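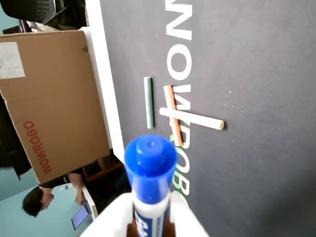 Chalk sticks on a dark grey tabletop.

Insulin timing when an elderly cat is sick after breakfast

Posted by Wayne Crabtree, August 2021

Neutered male cat, domestic shorthair, diagnosed diabetic last November. He is on insulin twice a day, twelve hours apart, given straight after food. Weight has been steady and the last fructosamine result was described by the practice as acceptable.

The problem is vomiting. On 3 mornings in the past fortnight he has eaten a full breakfast, had his injection, and brought most of the meal back up within the hour. On each occasion I offered a small second meal and he took it. I have not altered the dose. He is otherwise normal: drinking a bit more than a healthy cat would, using the tray, climbing on to the windowsill.

Two things I would like to know. First, if he vomits after the injection has gone in, what is the correct procedure? Second, is it acceptable to wait half an hour after feeding before injecting, so that I know the food has stayed down, or does the delay upset the twelve-hour spacing?

I use a home meter (Nonik, the older model with the separate lancing pen). The reading before breakfast today was 273 mg/dl. I have the practice's number but they are closed at weekends, and the out-of-hours service is a 38 minute drive.

Urmila Pathak

I am a veterinary nurse and ran a diabetic clinic for several years. Your own vet's advice takes priority over anything below.

Vomiting after the injection: the insulin cannot be taken back, so the risk is that his glucose drops too low. Offer a small meal of his usual food, as you have been doing. Test him when you notice the vomiting and go on testing at intervals through the morning, as the low point with most cat insulins comes several hours after the dose. Do not give a second injection under any circumstances. If he will not eat, or vomits the second meal as well, telephone a vet then and there.

Signs of low glucose are weakness, wobbling, unusual hunger, twitching, and a dull or confused manner. If you see any of these and he can swallow, rub a little glucose syrup or honey on his gums and go to the out-of-hours service. Ring them on the way. If he is fitting or unconscious, keep your fingers out of his mouth, put a smear on the gum only if it can be done safely, and travel at once.

Waiting before injecting: a half-hour delay is tolerated by most cats. Keep it the same morning and evening and the spacing looks after itself. Ask the practice to confirm this for the particular insulin he is on. Ask them as well what he should have on a day when he eats only part of his meal, and get the answer in writing.

The larger point is the vomiting. Repeated vomiting in a diabetic cat should be investigated — pancreatitis is common in this group, and kidney disease and an overactive thyroid are both possible at his age. Book him in this week. Take your glucose diary and a note of the time of each episode.

Declan Bramwell

Mine did this and it was hairballs. Changed to smaller meals and it stopped. Also check the meter, the old Nonik reads low on cats in my experience. I had 105 on mine and the vet's machine gave a good bit more on the same drop of blood.

Farzana Gunawardena

Agree with Urmila on nearly everything. Two additions.

Human meters as a group tend to under-read in cats, so a pre-meal figure is best compared with his other figures from the same meter. Do not swap meters halfway through a diary. If you must, mark the page where you did it.

Smaller meals may help with a cat that bolts his food, but do not rearrange the feeding plan before he has been examined. Hairballs can be considered once the bloods are back. Check the insulin too: expiry date, date the vial or cartridge was opened, and whether it has been kept in the fridge door or pushed up against the back, where it may freeze. Insulin that has been frozen must be thrown away even if it looks normal.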